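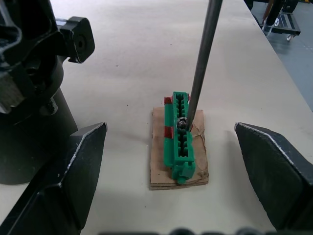 Item 6: green connector housing on a piece of stacked cardboard, small screw head in a cell beside the rod tip.

Bench inspection checklist – terminal block and connector rework
Site: Endport workshop, bench 3
Date: Oct 13, 2020
Procedure in force: Tekleab bench rework sheet, March revision

Ratings are OK, Fix, or Query. Query means I was told it was fine and I'd like to see something in writing.

1. Work surface clear of food and drink
OK. I'll believe it lasts when I see it at two visits running.

2. Work surface clean and undamaged
Query. The white top has light scuffing and a few small dark specks. The sheet says "wiped down daily", which may well be so, but there's no wipe-down log and the specks didn't get there by being wiped. Check whether they are marks in the surface or bits sitting on it. If they're metal, that's a Fix.

3. Part supported while being worked on
Fix. The housing is sitting on a small stack of torn corrugated cardboard. I was told this protects the bench and stops the part sliding. It may do the first. I doubt the second very much. Cardboard compresses, the edges were ragged, and paper fibre in a terminal cell is a fault waiting to be called something else. The Rastine holding jig is listed in the equipment register for this bench. Use it or take it off the register.

4. Part clamped or otherwise restrained during driving
Fix. See 3. Nothing on the sheet says what "adequately restrained" means, so everybody passes.

5. Correct driver for the screw
Query. The register gives a size for the shaft and none for the tip. A tip that nearly fits will chew a small screw head, and then we are buying housings. Bring the tip and the screw specification to the next inspection.

6. Screw seated square in its cell before force is applied
Query. The head was in its cell with the driver tip right up beside it, near the upper third of the housing. Whether it was square I couldn't say from where I was standing, and I don't accept that anyone can say it by habit. Back the screw off a turn, feel for the thread, then drive.

7. Torque recorded
Fix. The column has been filled in with ticks. A tick isn't a torque. Of the last 20 entries, 3 had a number in them.

8. Colour marking explained
Query. The housing has two red patches down its left side, one near the top end and one about halfway along. The March revision doesn't mention red at all. I got two explanations, one for inspected and one for rejected, and these can't both be right. Write it down, pick one, and pull anything marked until that's done.

9. Latch tab undamaged
OK for now. The tab sticks out slightly past the lower end of the housing, over the cardboard, so it's the first thing to get knocked. Add it to the final visual check.

10. Loose screws in a lidded tray
OK. Zoron trays, 40 to a tray, lids on.

11. Floor around the bench clear
Query. A small wheeled stand was on the grey floor just beyond the edge of the table. If it has a parking spot, mark the spot. If its casters have brakes, put them on. "It never moves" is not a control.

12. Eye protection available
OK. Available is all the form asks. I'd like the form to ask a bit more than that.

13. Lighting at the work point
Query. The sheet claims 400 lux. No meter reading attached, and no record of who took one or when. Measure it at the part, with somebody working in the usual position.

Follow-up
Items 3, 4 and 7 to be closed before the next batch is started. Items 2, 5, 6, 8, 11 and 13 need paper. Verbal assurances were noted and have not been counted.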